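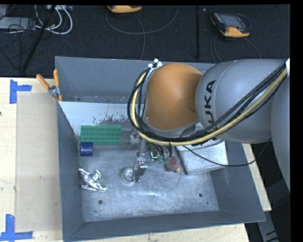 Photo: Tarek Badawi

Household Sorting Materials Project, Bridport
Progress report to the Skokmont Fund
30 March 2026
Prepared by Hala Slaoui

1. Work since the last report

The main task this period was to put together the collection of small household items and to settle how they are stored, listed and set out. The collection now stands at 41 items against the 40 in the grant agreement. The extra one is a second baseplate, bought when the first went missing in February. The first has since been found, and we have kept both.

Marwa Hajji has finished the item list. Each entry gives the material, the weight, where the item was bought and what it cost. Of the 41 entries, 34 have been checked by a second person. The rest are waiting for Driss Benmoussa to come back from leave.

2. The bin

Items are set out in a grey metal bin with sloped sides, clamped in place on a light wooden table. The floor of the bin is scratched and the back wall has dark stains on it. We tried two cleaning products on the stains without much success and do not plan to spend more on this. Sunil Weerasinghe has asked Thiele for a price on a replacement liner and will pass it on when it arrives.

3. Items in use

We agreed with you at the start that the collection should mix hard, soft, shiny and clear things, as these are what people find in a kitchen drawer or at the bottom of a toy box. The current layout includes a green studded baseplate leaning against the back wall, a small dark blue cylinder, a crumpled piece of aluminium foil and a clear round dome-shaped piece.

Foil is the one material that has to be replaced often, as it flattens with handling. We have added a roll to the monthly order. Clear items scratch, and Marwa now stores them in cloth bags between sessions.

4. Spending

Purchases are within budget. The delivery from Fekura came with 6 items damaged. These were replaced free of charge, though the return postage was ours to pay. It has been charged to the consumables line.

5. Next period

Complete the second check of the item list.
Decide on the liner once the price is known.
Buy spare lids and storage boxes.
Send you the full list with photographs.

We would like to move the money left in the travel line to storage. Please let Hala know if this needs a formal request.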